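**Unit 4 handout: Budgeting for a small manipulation cell**

Course notes, Kenna Gunn. Revised 20 Jan 2018. Replaces the version in the printed pack, which still has the old shipping table.

Read this before the planning workshop in February. Bring a calculator and your draft equipment list, even if the list is short.

## 1. Start from the task

Write the task in one sentence before you open a catalog. "Pick up a garment from a tabletop and put it in a bin" is a task. "Automate the laundry area" is a department goal, and you can't price it.

From the sentence, pull out four things:

- what gets picked up, and how much it changes shape
- where it starts
- where it ends up
- how often this has to happen in a shift

Soft goods cost more to handle than boxes do. The arm may be the same, but you'll spend more on fingers, sensing and setup time. Divina Rivera's group left this out of the Fimthorpe exercise last term and came in well under the other groups on paper. The plan didn't survive the review.

## 2. The five budget lines

**Arm and controller.** Usually the largest single purchase and the easiest to get a quote for. Check what the quote includes. Some sellers list the controller, the cable set and the teach pendant separately.

**Gripper and fingers.** Budget for the gripper body once and for the fingers more than once. Grip pads wear, and fingers get changed when the task changes. In the Lolteslow case we allow 2 spare sets at the start.

**Sensing.** A camera at the wrist moves with the arm and gets close to the work. A fixed camera sees the whole table, but the arm can block it. Many cells end up with both. If you're planning for only one now, leave money for a second mount and a longer cable.

**Workspace.** Tables, bins, dividers, lighting, guarding if the risk assessment calls for it. Students tend to enter zero here and say they'll use what's in the building. That's fine if somebody has measured what's in the building.

**People's time.** Installation, programming, test runs, training, cleaning up after test runs. Put hours on the sheet even if no invoice will ever come.

## 3. Worked case: Lolteslow

Lolteslow is a repair and resale shop for work clothing. It wants one cell to move single garments from a sorting table into bins. Angelica Rivera manages the site and has given us the following limits:

- floor space for one table against a wall
- 13 weeks from approval to first working shift
- 8 hours of staff training, total, spread over that period
- no more than 150 garments a day in the first phase

The daily figure is low. A slower arm will do, and the money saved should go to sensing and fingers. Crisanto Manalo, who set the original case, priced it with a faster arm and had nothing left for spares -- compare his sheet (appendix B) with yours.

Two suppliers have replied. Clumalia quotes a complete package with installation. Cabanatuan Controls quotes parts only and asks the buyer to arrange its own integrator. Don't compare the two totals until you've added integrator time to the second.

## 4. Containers and reach

Bins look like a minor purchase. They affect the rest of the cell in ways that show up late:

- A high wall makes the arm lift farther on every cycle.
- Clear plastic can be hard for depth cameras. Ask the camera supplier, in writing.
- Dividers reduce the opening the gripper has to enter. Measure with the fingers fully open.
- A bin near a wall limits the angle of approach.
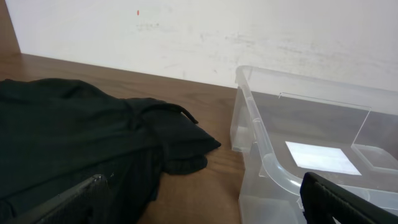

*Fig. 4.1. Wrist camera view: gripper open, dark fabric on the table at left, clear bin with divider at right.*

For Fig. 4.1, list each item that would need its own line on a purchase sheet, then mark the ones you could buy late without delaying the first tests. Also note where you'd want a dimension that the picture doesn't give you.

## 5. Timing the spending

Order the long-lead items first, normally the arm and the gripper. Bins and cloth samples can be bought in the same week you need them. Test with cheap containers before ordering a full set.

Hold back a contingency. Birgit Eichhorn will go over how to set the amount in her session, so leave the cell blank for now and label it.

## 6. To hand in

1. One-sentence task statement
2. Completed budget sheet, all five lines
3. Order schedule by week
4. A half-page note on which supplier you'd choose for Lolteslow, with the figures you used

Work in pairs if you like -- one sheet per pair, both names on it. Leave paper copies in the tray outside Kenna's office.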